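Chapter 7
When the New Coworker Has a Gripper

What you will learn in this chapter
How a task gets split between people and a machine
Why rehearsal in simulation changes who has a say
What happens to skills, schedules and job titles afterward

Key terms: task analysis, handover, rehearsal, exception work

At 2 in the afternoon the kitchen at Skanden used to go quiet. Lunch was over, the trays were back, and the afternoon coffee for 416 office workers had not yet begun. Then it would all start at once: pots filled, pots carried, pots set on burners, pans moved out of the way, pots carried again. Gunvor Lindqvist ran that kitchen for years, and when she describes the coffee shift she talks mostly about wrists.

When the company decided to try a robot arm on the line, she expected to be handed a finished machine and a binder. Instead a small team from Oden, the firm building the system, came in with notebooks and asked if they could watch. They watched for 24 shifts! They wrote down where people put a pot when both hands were needed elsewhere, which way they turned a handle before setting it down, and how often they stopped to move something that was in the way. Most of it had never been written down before, and a good deal of it surprised the people doing it.

This kind of watching is called task analysis, and it is one of the most exciting parts of any automation project, even though it involves no machinery at all. A job that looks like one thing ("make the coffee") opens up into dozens of smaller ones. Some of them suit a machine very well. Lifting the same weight to the same height all afternoon is a fine thing to give away. Others stay stubbornly human – noticing that a gasket smells scorched, or that a meeting upstairs is running long and the second round should wait.

The split is rarely clean. At Skanden the cooks wanted to keep filling the pots themselves, and they got their way. The arm would take over the placing and the clearing. That left the handover, the point where an object passes from a person's part of the work to the machine's part, and the handover is where we will spend a lot of this chapter. Who decides where the pot is left? What if a pan is already sitting there? If the arm stops halfway, who is allowed to touch it, and who has been trained to?

Oden worked through these questions in simulation first, using a plain tabletop with a coffee pot, an electric stove and a frying pan. The cooks were invited to the sessions, and they came with opinions.

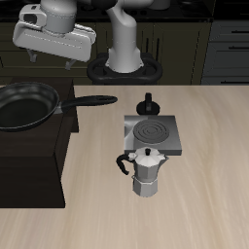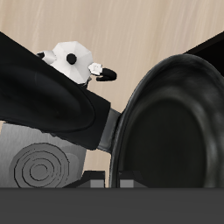
Gunvor Lindqvist's first comment concerned handles. In her kitchen a handle never points at the person walking past, and she wanted that rule in the system before anything else. It went in. Her second was about speed, and it led to a long argument that we will return to in Section 7.2, where you will also meet the night crew at Jidmont, who wanted the opposite of what she did.

Think about what that meant for her job. She was still a cook, but she was now also reviewing motions, naming mistakes and deciding which ones mattered. Work like this is called exception work: looking after the cases the machine can't settle by itself. It takes experience, and it deserves to be paid as skilled work – a point the staff at Harasym had to bargain over for most of a spring, as Section 7.4 describes.

Before you read on, choose a job you have done or watched closely, paid or unpaid. Write down every small step in ten minutes of it, including the ones that seem too obvious to mention. Mark the steps you would gladly give to a machine, then ask a person who does the same job to mark their own copy. Keep both lists. You will need them for the exercise at the end of Section 7.1.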